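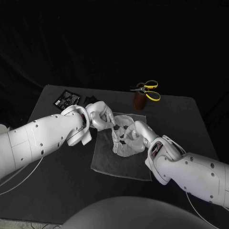
Two hands, one cloth: a practice session on the grey towel.

The rulebook at Birneck began, as most rulebooks do, with somebody being annoyed. In this case it was Līga Kütt, who runs the practice floor, and what annoyed her was a pair of scissors. They had been left open on a table during a folding session, a robot hand had swept them off the back, and the person steering the robot had written "minor tidy-up" in the log.

"I read that and thought, we need some words that mean things," she says.

The words now run to 19 pages. Birneck is a small outfit that teaches two-armed robots to do the sort of chores most of us put off until visitors are due. A person guides the arms through a job, the movements are saved, and the machine is later asked to make something of them. It takes a great deal of repetition. The target for a single task is 200 good runs, and the whole quarrel, the one that fills the rulebook and a fair part of the lunch hour, is over the word "good".

You might suppose that a good run of folding a cloth is one that ends with a folded cloth. You would be new here. Rule 2 says that a run in which the cloth ends up folded by luck is to be marked as a failure. Rule 3 attempts to say what luck is, and has been rewritten more often than any other page. The current version speaks of "a result the operator did not intend and could not repeat on request", a definition that would also dispose of most of my cooking.

Then there is the matter of how the cloth begins. Early on, everyone at Birneck started with it more or less flat, being decent people who had been brought up properly. The robots became rather accomplished with cloths that were more or less flat. Shown a cloth as cloths are found in nature, which is to say in a heap, they dithered. So the crumple is now regulated. It must be dropped from above and left as it lands. Patting is forbidden. There is a sub-clause on nudging.

I was allowed to sit in on a morning of this, with a warning not to lean on anything. The pace is that of two very careful people making a bed in the dark. One hand takes hold, the other considers its position, and a fold appears or doesn't. Under the rules, both hands must have hold of the cloth before either lifts it, and an operator who feels a snag must stop and open the grip instead of tugging. Tugging is the great temptation. It works nicely with a tea towel and very badly with whatever comes after tea towels.

Clutter gets a chapter to itself. A bare table was the first answer to the scissors affair and lasted until somebody pointed out that no kitchen in the land has one. The rule now is that other things may stay out, provided they sit towards the back and out of the way of the work. Sharp things must have something to rest in. Cables must hang where the arms won't drag them across the job – a clause added after a lively afternoon in October.

Not everybody is charmed. Rellard, a rival shop with a similar line of work, gets by on a single sheet pinned up by the door, and is known to find the Birneck book very funny. Kütt has seen the sheet. It says "Be sensible" twice. Her objection is that sensible people differ, and that two of them working the same table will hand a robot two sets of manners. She tried an experiment: 8 operators, the same old recordings, a pass or fail for each. They disagreed so warmly that she stopped reading out the scores.

There is talk of a shared code. Skavis, which buys this kind of data by the crate, would like every supplier to mark its runs the same way, and a first draft went round on 29 March 2021. It borrows a good deal from Birneck, including the ban on patting. It leaves out luck altogether, on the grounds that the lawyers couldn't agree what it was.

Kütt has sent back comments. They are longer than the draft. The covering note, which she let me see, asks politely whether anyone on the drafting side has ever tried to fold something while a colleague watched and wrote it down. She has offered them a table for the day, and has had no reply so far.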